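How I Teach a Two-Arm Robot to Fold Towels

I've been driving robot arms by hand at Clollton since March, and towels are still my favorite thing to teach. They're soft, they never land the same way twice, and you find out fast whether your hands are any good! Our set so far has 2,245 folds in it, so here's how I run a session.

Start by letting the operator play. No recording, just grab the leader arms, pick up a towel by two corners and let it swing. Ten minutes of that and people stop fighting the controls.

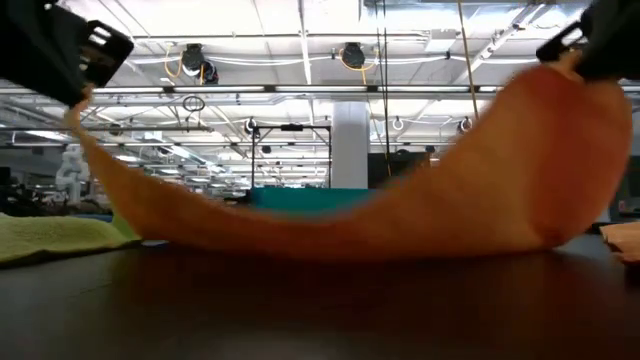

Once you're comfortable, set your starting pile. Toss the towels down (don't arrange them, I mean really toss them) and bring both arms back to home before you hit record. Every episode should begin from the same arm pose and a different mess.

Now the grab. Go slow for the last inch, close, wait a beat, then lift.

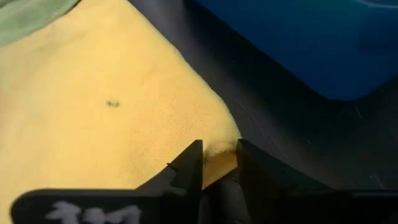
Corners are where new people lose most of their time. They go for the very tip, it slips, and they chase it across the table. Take a fatter bite, like the puffy little fold of yellow between the fingers there, and you've got something that holds when you pull. Nicanor Arroyo taught me that one Saturday after I'd thrown out half a morning of episodes — I still owe him lunch.

Then fold. Bring the corners over together, lower them, and open both grippers at the same moment. If one side sticks, don't shake it. Back the arm off a little and try again.

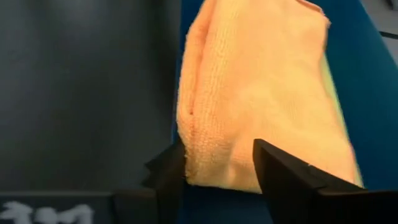
Keep the fumbles you recover from, by the way. Out of 168 episodes in my last batch I kept 167, and plenty of those have a missed grab in the middle. The robot needs to see you fix things. The one I deleted was me sneezing on the pedal.

Label each episode before you start the next one. Towel color, number of folds, done.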